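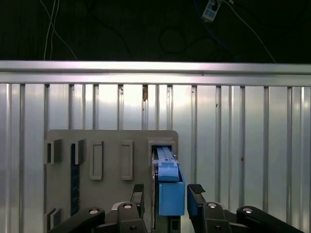

Notes from the Potier, second week

The touring production of Dilance moved into the Potier on Monday night and I have been on the lighting desk for it since. A few people asked how the show transfers to a smaller house, so I am writing it up while the paperwork is still on my table.

The Potier is a proscenium theater with a shallow stage and a low grid. The show was drawn for a deeper room. The original plan called for three overhead electrics upstage of the main curtain line, and we have space for two. The third one carried most of the backlight for the harbor scenes, so its units had to be folded into the second, and the focus angles are steeper than the designer wanted. Faces look fine. Hats are a problem. Anyone wearing a brim in the second act loses their eyes when they stand upstage of the table.

The cue count is 300 exactly, down from the version that opened the tour. Kalliopi Raptis, who directs, cut a dream sequence in February and 34 cues went with it. I kept the old numbers and left a gap in the stack. Renumbering a running show is a good way to have the stage manager call one thing and the desk do another.

Seating is 1703 for this run. The house is listed at 1736, but the front row of the stalls comes out for the extended apron, and a few seats at the sides of the balcony are off sale for sightlines. The apron matters more than it sounds. Apostolos Kontogiannis plays the ferryman and delivers both of his long speeches from the very edge of it, forward of every overhead position we have. He is lit from the balcony rail and two box booms, nothing else. When he turns his head to the left he goes a little green, which is the house paint on the side wall bouncing back. We tried a warmer color in the left boom and it helped. It did not fix it.

Sound is in better shape. The Karagiannis score is played by seven musicians in a pit that used to hold twice that, and the extra room let the operator move the drums back under the overhang. The first preview was still too loud in the front stalls. By the second, the balance was right from the middle of the house back, and the balcony has the best mix in the building.

The change that took the longest was the Act One finale. The drop flies out during the last chorus, and at the previous venue it took nine seconds. At the Potier the line set is hand-operated and takes between eleven and fourteen, depending on who is on the rope. A timed cue is no use for that. I split it in two: the first part goes on the music, the second on a visual when the bottom pipe clears the chimney. It has been clean every night except Wednesday, when I went early and the audience got a good look at a brick wall.

Kontogiannis is out for both shows this Saturday and his understudy is shorter, so the balcony rail specials need a refocus before the matinee. The ladder is booked for ten in the morning. After the Potier the show goes to the Ritell, where the grid is higher and the third electric goes back in. I have saved the original focus notes for that, and the hat problem should go away with them.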